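잔함 해체 셀 운영 경과 보고
2026년 4월
수신: Meltance 기금 사업관리 담당
작성: Karabulut 설비보전팀

이번 기간에는 CPU 취급 셀의 그리퍼 정렬에 예산과 인내심을 주로 썼습니다. 둘 중 예산은 아직 남아 있습니다.
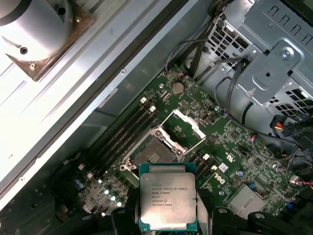
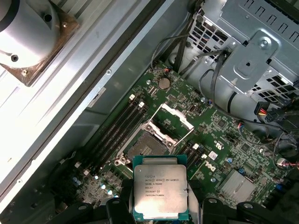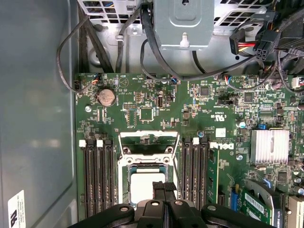

손목 카메라 화면, Dell 메인보드 소켓 작업. 첫째와 둘째는 그리퍼가 Xeon E5-1630V3을 들고 있는 상태, 셋째는 프로세서가 소켓 안에 있는 상태.

정비 내역
손가락 패드 2개를 교체하고 손목 카메라를 다시 보정했습니다. 기존 보정값은 Zendon 납품 당시 그대로였고, 문서에는 '영구적'이라고 적혀 있었습니다. 영구는 6개월이었습니다.
그리퍼 나사 체결 점검은 70회 동작마다 하는 것으로 바꿨습니다. 전에는 이상한 소리가 날 때마다 했습니다.

가동 현황
누적 집기 동작 1296회. 소켓 핀 손상 건은 별도 대장에 기록하며, 대장이 얇아지도록 접근 속도를 낮췄습니다. 처리량도 같이 낮아졌다는 점은 숨기지 않겠습니다.

남은 문제
소켓이 비스듬히 놓이면 손목 회전 여유가 모자랍니다. 현재는 작업자가 섀시를 손으로 돌려 놓습니다. 계획서상 이 공정의 명칭은 '완전 자동 정렬'입니다.

5월 계획
Zarnham제 회전 받침을 설치하고 정렬 시험을 다시 합니다. 받침 대금은 기존 예비비에서 지출하며 추가 신청은 없습니다. 계획서의 공정 명칭은 시험 결과를 보고 고치겠습니다.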